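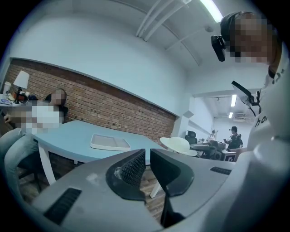 Why do old school buildings cost so much to heat? Most of the warmth leaves through the roof and the windows, and the boilers were sized for coal.

The school in Rarna has 92 windows, nearly all of them single-pane. Last winter it burned almost 2,000 gallons of oil before the end of November, and the classrooms on the north side still needed space heaters.

Bettencourt, the firm hired to look at the building, wants the attic insulated first. New windows would come later – they are the expensive part. The neighboring town of Hundov did it the other way around and ran out of money with half the attic bare.

Work in Rarna starts on the east wing. The old boiler stays for 2 more winters.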